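Haralstead share kitchen reopens with room to move

9 January 2020

The share kitchen at Haralstead is open again after its summer sort-out, and what a difference a few weeks of lifting, wiping and labelling can make! Regulars who came through for the first cook-up of the year found the benches clear, the drawers running properly and, at long last, a proper home for the baking trays.

The job started with everything coming out. Cupboards that hadn't been emptied since the kitchen moved into the Nakamura building turned up 42 mixing bowls, more colanders than anyone could possibly need and a fondue set still in its wrapping. Anything cracked or rusted went off for recycling. The good spares were boxed up for the op shop, who were thrilled with them (the fondue set was snapped up before it got a price sticker).

Then came the fun part, putting it all back. Pots now live under the stove bench, lids standing upright beside them, and the everyday crockery has come down from the top shelves so shorter cooks can finally reach a dinner plate. Knives and peelers share one drawer near the sink. The spice jars have been relabelled in big, clear lettering, with cumin and coriander no longer passing themselves off as each other. 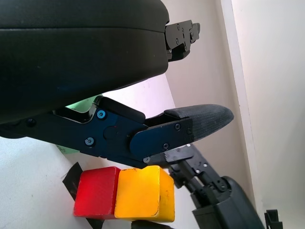 The pantry got the same treatment. Flour, rice and lentils have moved into lidded tubs from Gemisow, bought with $600 raised at the May soup night, and they stack beautifully. Each tub has a strip of tape on the front for the date it was filled. If you finish one, give it a wash and leave it upside down on the rack, and please don't top up old flour with new.

There's good news for the preserving crowd as well. The big jam pans are out of the shed and back on a low shelf, and 40 clean jars are ready and waiting for plum season. Bring your own fruit and sugar, and if you've got a tree that's gone berserk this year, bring extra! Someone will have a use for it.

A few bits are still to come. The tea towel hooks need to go up, the second fridge is getting a new door seal, and the Flinine shelving for the cleaning cupboard is on back order. Until it turns up, mops and buckets are behind the door in the hallway, so go gently when you open it.

Bookings for the kitchen run in blocks of 4 hours, the same as last year, and the fees haven't changed. Afternoons are filling quickly but there are plenty of mornings left, which suit bread bakers down to the ground. The booking sheet is on the noticeboard just inside the front entrance, and the spare pencils are in the tin underneath.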